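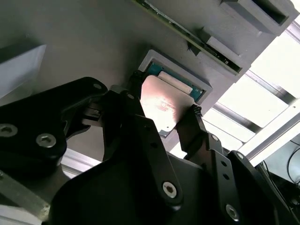 Setting up the plate placement cell after a fixture change

These are the steps we use on the Ondale cell when the gray panel has been taken off and put back, or when the gripper fingers have been replaced. The cell puts a thin metal plate over a circuit board that sits in a raised frame on the panel. If the panel has moved even a little, the plate lands on the beveled wall of the frame and stops there. Allow a morning for the whole job.

What you need

A set of hex keys, a torque driver, lint-free wipes, isopropyl alcohol, feeler gauges, one scrap board and a few plates from the reject bin. Do not set up with good boards.

1. Lock out and clean

Park the arm in the service position and lock out the cell. Wipe the panel, the inside walls of the frame and both finger pads. The right pad is ridged, and the grooves fill up with dust and bits of tape. A soft brush gets it out. Do not use a blade on the pads.

Check the pads for worn ridges while you are there. If one is worn flat at the tip, replace both. A new pad opposite an old one pulls the plate to one side when the gripper closes.

2. Check the screws on the gripper

Go over the large hex socket screws on the gripper body and the links first, then the small ones at the finger joints. Put a paint mark on each one after you torque it. Values are on the sheet inside the cabinet door. The small screws strip easily, so start them by hand.

Open and close the fingers by hand. They should move together with no click. A click usually means a finger joint screw is loose.

3. Find the panel again

Take the lock off and bring the arm up in manual at low speed. Load the program called Horrocks and run the touch-off routine. It visits 4 points on the panel and works out a new base frame. Write the old and new values in the log before you accept them. If any value has changed by more than 2 mm, stop and look for a chip or a washer under the panel.

4. Teach the pick

Set a reject plate in the pick nest with its notched tab facing the way the drawing shows. Close on the plate by its edges at the lowest grip force, then raise the force until it no longer slips when you push it with a fingertip (drives off, please). Too much force will bow the plate. Sight across it against a window or a lamp. If the reflection bends in the middle, back the force off.

5. Teach the approach

Put the scrap board in the frame. Jog to 300 mm above the panel and come down at an angle, one side of the plate lower than the other. Bring the low edge over the wall of the frame first, then rotate the wrist until the plate is parallel with the board. Watch the white connector strip on the board during the rotation. It stands a bit higher than the rest, and a plate brought in flat can catch it.

Look at the other parts on the panel too. The long holder with the narrow board in it and the slotted bracket both stick up. Oanh Lương added a waypoint to keep the fingers clear of the bracket. Leave that waypoint in. If you need to change it, save the program under a new name first.

6. Run it slow

Run ten cycles at 10 percent speed with a hand on the enable switch, then ten more at half speed. After each set, take the scrap board out and look for scratches.

Common faults

Code 166, part not gripped. Clean the pads, then check the pick nest.

Code 2079, force limit on approach. The plate touched the frame. Repeat step 3 before you change anything in step 5.

Plate rotates in the fingers. Worn pads or a loose finger joint screw.

When you finish, put the reject plates back in the bin and copy the program to the Ermont folder. Questions about the base frame go to Mahmoud Benjelloun. For spare pads, see Kendra Landry.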